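Chapter 4
Trying Out Grippers: What a Board Game Can Tell You

In this chapter
Why small hinged parts make a good test
Choosing fingers before choosing software
Keeping a trial fair
Reading your own results

I used to test grippers on wooden blocks. Everybody did! You put a block on the table, you picked it up, you put it down, and after 100 tries you had a nice number that told you next to nothing. The first time I lined up two grippers that way, the Stedberg and the Tallen, they tied. I was ready to write that up and go home, and then Neema Rashidi wandered over and asked me to try something with a hinge on it.

So I went looking for hinges. Kitchen cabinets were too big, and eyeglasses were too expensive to keep breaking. What I ended up with was a children's guessing game, the kind where you flip little plastic flaps up and down to rule out suspects. Ours is the French animal edition, so you will find me talking about the Mouton flap or the Serpent flap as if they were old friends. (By the end of the chapter they may be yours, too.)

A flap like that is a mean little target. It is thin, it sits close to its neighbors, and it only wants to move one way. Come in too wide and you bump the next one over. Push too hard and the whole board slides. The fingers matter a lot here, and so does the view from the wrist – once the tips get near the board, they can hide the very thing you want to touch.

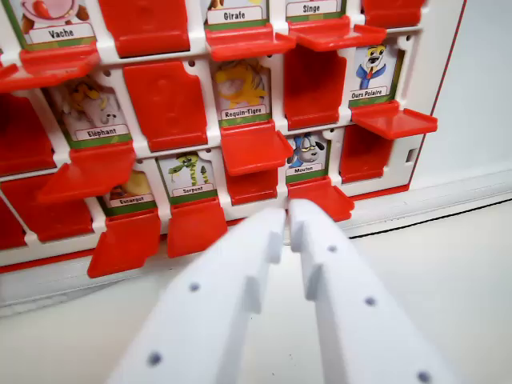
Bülent Bilgin thinks I lean on this game too much. In his view a flap test rewards slim fingers and punishes everything else, and a gripper that does badly on it may still be the right one for boxes or bottles. He would have you run at least 2 tasks before ranking anything, and he wants one of them to involve real weight. I agree with him more than I did when I drafted this chapter, and Section 4.5 is there thanks to his nagging.

Still, let's start with the flaps. We will work with one arm, the Canach, and leave it alone from start to finish. Same speed, same starting pose, same controller settings. Only the fingers change. If you swap the controller halfway through, as I did one long July, you will end up with 373 trials and no idea which change did what.

Before you read on, grab a notebook and write down what you will call a success. Does the flap have to go all the way down? Does it count if a neighbor goes with it? Decide now, and use the same rule for every gripper – even the one you like best.

4.1 Setting up the board

Tape the board to the table at all four corners.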